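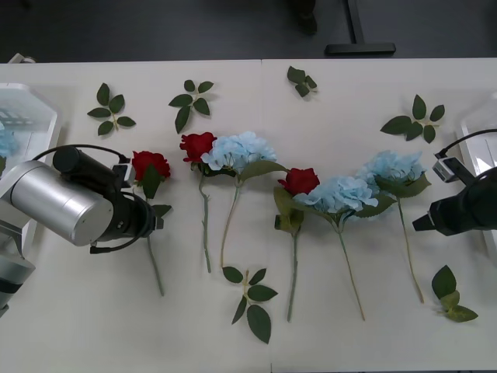 Red roses and pale blue hydrangeas, all of them artificial.

February 8, 2021

Every year at this time I get into the same argument about flowers, and this year I've decided to have it in writing so I can just send people the link.

My position is that the February rose is a bad deal. I'm not against flowers. I like flowers. What I don't like is paying double for a thing because of what square it falls on in the calendar, and then being told the price is a measure of how I feel about my wife.

Last December I bought a bunch of roses from the shop on Vilcombe Road for $18. Nice enough, lasted well. I rang the same shop yesterday and asked what the same bunch would be this week. The woman was very pleasant about it and said she'd have to check, then came back and said it depended on demand. I asked if she could give me a rough idea. She couldn't. I've bought cars with less mystery.

Then there's the subscription business. My neighbour Fergus Matheson signed up with an outfit called Lundska, which posts you flowers in a flat box every fortnight. Fergus swears by it. I've been over there and had a look, and I'd say they're fine. They come as tight little buds and you're supposed to enjoy watching them open, and some of them do. He pays $30 a go. When I asked him what he'd paid for delivery he changed the subject to his gutters.

I also went through the Lundska website, because I'm like that. Plenty about being "conscious" and "slow", with the colour of each bunch given a name like a paint chart. Nothing I could find about where the flowers are grown. Maybe it's in there somewhere. You'd think it would be near the top if it were good news. 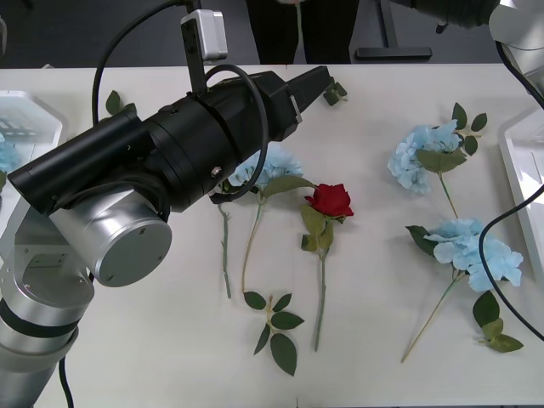 Which brings me to the fake ones, and I'm less snobbish about these than I used to be. My mum kept a silk arrangement on top of the piano for 17 years and dusted it with a paintbrush. We all made fun of it. It probably cost her less than 4 decent bunches of the real thing, and it never smelled like a pond.

Still, I don't buy the argument that they're the greener choice. I've seen that claim on three different shop sites now and not one of them shows its working. Greener than what? Flown-in roses, maybe, if you keep the fakes for years. Most people don't. They get sick of them and out they go with the Christmas lights.

So my wife is getting a potted lavender from the hardware store. She knows already. She picked it.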